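Search the forum Go
Reading time: 2 min

Lane following with no lanes – Remeck rover, club build

akwood_pete2
Our club has entered the Remeck in the outdoor course, 540 metres of back road. The lane detector we spent all term on wants painted lines. The road has none. I raised this in July and was told to stay positive.

Current plan is to segment the asphalt and steer for the middle of it. Left side is dead grass, which it handles. Right side is sandy dirt, and under a grey sky the model thinks dirt is just road with ambition.

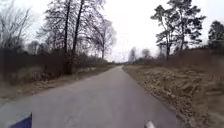
Rover's view up the road, no line markings. Bodywork at the bottom is ours.

tulia_bench
How many training frames have you got?

akwood_pete2
1,853, labelled by hand. Mostly my hand.

bogale87
You don't need a network for this. Threshold on colour, fit two edges, get your vanishing point, go home. We ran that on the Bogale for two seasons on a machine with the brains of a toaster.

tulia_bench
Disagree. Grey road, beige dirt, flat light, and a muddy edge on the grass side. Your threshold will be lovely until it rains. Also mask out your own bodywork, that white bit near the bottom is bright enough to upset the auto exposure.

bogale87
It rained on us plenty. We placed.

tulia_bench
You placed fourth out of four, mate.

akwood_pete2
Masked the bottom strip last night and the steering wobble is mostly gone, so cheers for that. Still drifts right. I'm weighting the soil edge higher and retraining on about 500 frames from the worst stretch.

bogale87
Try the threshold as a fallback at least. Costs you an arvo.

akwood_pete2
Fine. If it beats the network I'm not telling the club.

Contact us | © Tulia Robotics Forum | Back to top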